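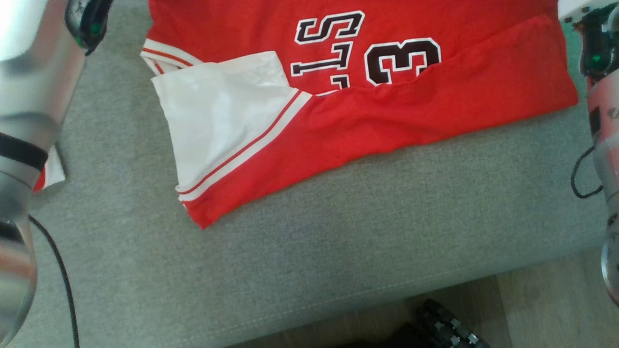
I have been putting off the sports laundry since February, and I mean the whole category: jerseys, mesh shorts, practice tees, the knee sleeves that smell like a gym bag no matter what I do to them. It all lived in one tall heap at the end of the hall closet, and every time somebody needed a pair of shorts the whole thing came down on their feet.

So this weekend I finally dragged everything out to the couch, made an enormous coffee, put on a podcast and got going. I counted, because I wanted to know how bad it was, and the answer is 51 pieces. Fifty-one! For a household where the most serious athletic event is a pickup game at the park by the library, and where I personally have not made a layup in years.

I do all my folding on the couch, by the way. I know there are people with a proper laundry table, or who use the bed. The bed is too low for me and my back complains after the second basket. The couch is gray, it's got a nice wide seat, and bright things show up on it so well that I don't lose socks. Ours is the Traltholm, the one with the woven fabric, and I was a little worried when we bought it that it would grab at everything. It does hold onto lint. But it also keeps slippery jersey material from sliding onto the floor, and that has made me forgive it for the lint.

## Jerseys are their own thing

I can fold a T-shirt in my sleep. A basketball jersey, though, ugh. The fabric is slick, there's a lot of it, the armholes are enormous, and the minute you get one side flat the other side has wandered off. And then there's the lettering. If you fold right through the middle of a big number and leave it in a stack for six months, you get a line across it, and on the older ones the print starts to lift along that line. I have one that's cracked straight across because of how I used to store it (in a ball, under a duffel, shame on me).

What I do now is pretty simple. Jersey face down, smooth it out with my forearm, fold each side in until it's a long strip, and then fold up from the hem twice, loosely. No pressing it down with your palm like you're closing a suitcase. If the number is really big I slip a sheet of tissue paper in there, the kind that comes stuffed in shoe boxes, which I hoard.

The red one with the white panels is my favorite of the bunch, and it's also the most annoying. All that striped trim wants to curl, and when it curls the whole edge goes wavy and the fold looks drunk. I've tried ironing trim on other jerseys and I don't recommend it, unless you enjoy that shiny look and a faint smell of melted something. Steam is okay. I have a little Kumix steamer that I got for a wedding I nearly didn't go to, and a quick pass from a few inches away relaxes the edge enough to lie down for a while.

Washing, since I know I'll get asked: inside out, cold, on the gentle cycle, and never with towels. Towels beat up the print. I hang everything with lettering on the shower rod overnight and it's dry by breakfast. Red gets washed with red and that's a hill I will die on, ever since a certain load that turned 6 white undershirts the color of strawberry milk. (We wore them anyway. They were very soft.)

## And then the shorts

Okay, so shorts ought to be the easy half. Two legs and a waistband, what's to figure out? But a thick elastic waistband has opinions. It bunches, it twists around on itself, and you can't get the legs to lie flat until you've untwisted it. I used to start at the legs and fight my way up, and I'd end up with a lump at the top every single time.

Start at the waistband. Pinch it at both sides, give it a good pull so the elastic straightens out, then lay the whole thing down and let the legs follow. One leg over the other, tuck in the pointy bit at the seat, fold in thirds. If there's a drawstring, tuck it inside before you do anything else, or it'll hook itself onto whatever's next in the pile. I once pulled out one pair of shorts and got 2 more and a sock, like a magician with scarves.

I left the red set for last because I wanted to keep the top and the bottoms together. That's the other big change this time. I used to sort by type, with all the shorts here and all the tops there, and then on game day we'd be tearing both piles apart looking for the half that was missing. Now anything that's a set gets stored as a set, shorts folded first and then tucked inside the jersey so it makes one fat little packet. I'm ridiculously pleased with the packets. I went back to the closet just to look at them.

The Bulls shorts put up a fight, I'll say that. Slippery as a fish, and that waistband rolled right back up the second I let go of it.
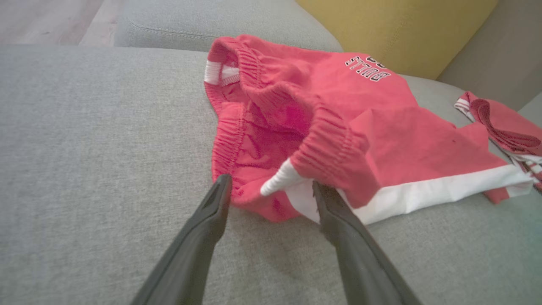 ## Where it all went

I bought two fabric bins from Pokton for this, the soft-sided kind with handles, and they fit the closet shelf with a finger's width to spare. (I measured. I am a person who measures now, after the bookcase incident.) One is for sets and one is for everything loose. Inside the bins I stand things up on edge like files instead of stacking them, so you can see all of it at once and pull one out without wrecking its neighbors. It works great with the packets and only so-so with the thin practice tees, which slump over as soon as there's a gap. I stuck a bookend in there for now and it's holding.

The giveaway bag came to 13 things, mostly outgrown shorts and a couple of tees with the necks stretched out beyond saving. Two tees got cut up for rags. I kept the cracked jersey, I couldn't do it. I'm thinking of having it framed, because there's a little shop called Boychuk over by the hardware store with a jersey in the window that looks terrific, all pinned out behind glass. I haven't asked what it costs and I suspect I'll have to sit down when I hear.

Still to do: the knee sleeves, which are soaking in vinegar in the utility sink as I type, and the cap situation, which I'm not ready to discuss. Also I found four single sweatbands and no pairs. If you've got a good system for caps that doesn't involve hooks all over the back of a door, tell me in the comments, please, I've got half a shelf free and I'd love to fill it before somebody parks a basketball up there.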